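生日派对的零食分装盒，我是这么弄的

上个月给孩子办生日会，我在Hunden买了一大袋混装零食，到家才发愁：总不能整袋往桌上一倒吧！后来想到拿浅口纸盒来装，小朋友围着桌子自己挑，比盘子好用多了，也不会滚得满地都是。

先说盒子。我用的是收快递剩下的浅纸盒，里面是白色的最好，花花绿绿的包装放进去特别显眼。盒壁留着别剪，有点皱也没事，用手捋一捋就行。桌子先铺好生日桌布再摆盒子，不然到时候还得全部端起来重铺（别问我怎么知道的）。

接着放零食。先放最长的那包，斜着竖着都可以，位置定了再往旁边塞中等大小的，最后才轮到小糖果。我第一次是反着来的，小糖全压在底下，孩子们翻了半天，盒子都快翻散了。

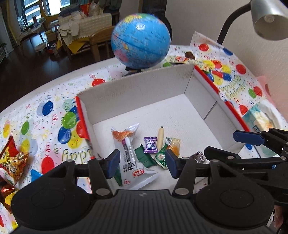
浅纸盒里的零食，中间那颗紫色小糖很好认

颜色也稍微搭一下，深绿的旁边放颗紫的或者红的，同色的别挤在一块儿。一盒我最多放8样，再多就看不清有什么了。巧克力类夏天容易化，我会等客人快到了再放。

预算的话，我这次零食总共花了70块，装完还剩一小把，自己吃掉了，哈哈。要是人多，就多做一盒放在桌子另一头，省得大家都挤在一边抢。

吃完的包装纸可以直接扔回空盒里，最后连盒子一起收走，桌布一卷，收工！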